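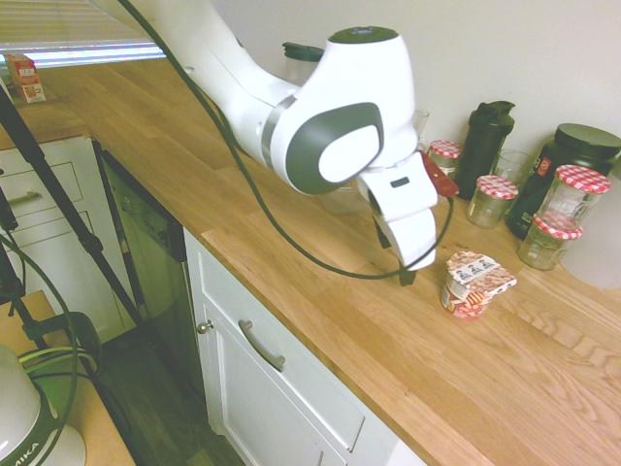
The right-hand end of the counter, with the yogurt cup out front.

March
By Bianka Magyar

I've been working on the kitchen counter this month. It is the long one with the dishwasher under it, and over the winter the right-hand end had turned into the place where anything without a shelf went to live. I wrote last fall that I was going to deal with it. I did the pantry instead, and the pantry is already half bad again, so I'm not going to claim any method.

The counter is butcher block, light oak, and it came from a shop in Flultby that has since moved. Lachlan Sheehan put it in for us. He told me to oil it every couple of months and I have managed twice a year. I use Orden oil, which smells like walnuts for a day and then like nothing. To oil the counter you have to clear the counter, and this is how the whole thing started. I had a rag in one hand and a jar in the other and no place to set the jar down.

The jars are the biggest part of it. They are the kind with red-and-white gingham lids, and I wash them out and keep them. My mother did the same. When we were kids she gave every jar a strip of masking tape with the month on it, and if you opened one with no tape you were taking your chances. I don't label mine and I should. Some of them stay on the counter because I use what's in them, and others stay because they were rinsed and set down and then other jars arrived next to them.

I use the bigger ones for dry goods. One of those will take 300 grams of lentils with a little shaking. The small ones take leftover sauce, the last of a bag of seeds, screws, whatever. They stack if you match the sizes, but I only trust a stack of two. I had three up once and closed the dishwasher too hard, and I was finding glass under the toe kick until summer.

Then there is the tall stuff along the wall. The black shaker bottle and the big black tub belong together, and they get used every morning, so they get to stay out. I tried putting the tub in the cabinet below. It fit, but it meant bending down at 6:30 and moving a stockpot, and after four days it was back on the counter. I've stopped fighting that one. The drinking glass between them is also a regular. It gets washed and put away and then it is there again.

The pitcher with the green lid I'm less sure about. In warm weather we fill it all the time. In March it mostly takes up room. Dezső Pintér, who stays with us when he has work in town, says a pitcher that is put away never gets used, and he is right, but I have also not used it while it was out.

Yogurt is its own category. I eat one standing up most afternoons, and I peel the lid part of the way and leave it on so I can fold it back over if the phone rings. Then I forget. I would like to say I've stopped leaving the cups out. The kind I buy lately comes from Győri, the little grocery by the bus stop, where they put the nearly expired ones in a basket by the register. I got 15 of them in one go last week and that was too many for two people.

So for the clearing itself. I moved everything to the table and wiped the wood down with a damp cloth and a bit of dish soap. Then I let it sit overnight. The next morning I sanded the rough patch by the sink lightly, wiped again, and put the oil on. It took less time than moving the jars had. There are a few small dark marks toward the back that don't come out. I think they are old water rings from before we owned a trivet. Lachlan says I could sand them down properly with a coarser paper and I said I'd think about it, which he knew meant no.

Putting things back was slower. I decided I'd return only what I could name a use for, and I ended up returning most of it, in a tighter group and all at one end. Jars in front, tall things against the wall.

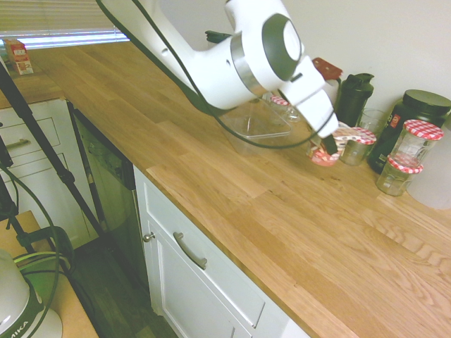
More gingham lids at the back, and the clear shallow container on the wood.

The clear container came out of a set I bought at Dutance two years ago, and I lost the lids to the rest of the set almost at once. It's shallow with rounded corners, and I've never liked it for food. Soup slops out and a sandwich is too tall. My idea now is to use it as a tray. The small jars would sit in it and I could lift the lot when I want to wipe underneath. I measured and it will hold some of them but not the taller one, so that one would stand on its own.

I like that you can see the wood through it. I had looked at wire baskets and a bamboo thing with handles, and they all seemed like one more object on a counter that had too many objects.

The jar with the pink-and-white lid is a stray. It came from a different brand and it doesn't stack with the others. I was going to recycle it when I did the sorting and then I didn't, and it has a place in the group now. Géza Sipos next door saves me jars too, and his come in every size there is. I took two bags of them to the recycling center on the way to work and felt bad about it until the parking lot.

What I have not done is the other end, under the window. There is a carton there that needs to go somewhere, and the blinds need dusting, and I'd like to get to the drawers on that side before it gets warm. One of them sticks. I also have 500 grams of rice in a bag with a clip on it and no jar big enough, so if anyone has a good tall jar that isn't expensive, I'd like to hear where you got it.

Next coat of oil should be in May. I've written it on the calendar this time - in pen.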